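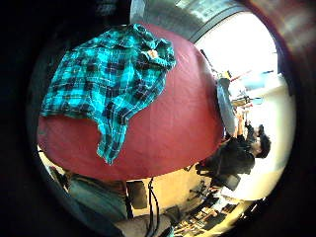
Apprendre à plier sans robot

Le textile reste un cas difficile pour la manipulation automatique. Une chemise n'a pas de pose au sens où l'entend un bras industriel : son état se décrit par des plis, des recouvrements, un col plus ou moins accessible. Les modèles géométriques s'y appliquent mal, et la société Rorudine a choisi l'apprentissage par imitation.

Son projet, Gamora, se passe de bras pendant la collecte. L'opérateur tient la pince à la main et exécute la tâche lui-même. Une caméra à très grand angle, solidaire de l'outil, enregistre la matière, la main de l'opérateur et une bonne part de la pièce. La trajectoire est reconstruite ensuite à partir des images.

Dans l'atelier de Betley, le jeu compte 1358 démonstrations, réparties en six tâches : saisir, étaler, retourner, plier une manche, plier en deux, empiler. Chaque essai part d'un vêtement froissé, relâché au-dessus du support. Une chemise à carreaux turquoise et noirs sur un tissu rouge donne un contraste favorable ; un tee-shirt gris sur fond gris, beaucoup moins. Les deux cas sont conservés.

Le tri prend plus de temps que la prise. Sont écartées les séquences où la localisation décroche, en général face à une fenêtre surexposée. Les hésitations restent, ainsi que les reprises après une saisie manquée : la politique doit savoir se corriger.

L'annotation suit le protocole Leclerc, version 2, qui impose deux relectures par séquence. L'entraînement sur le jeu complet est prévu en avril.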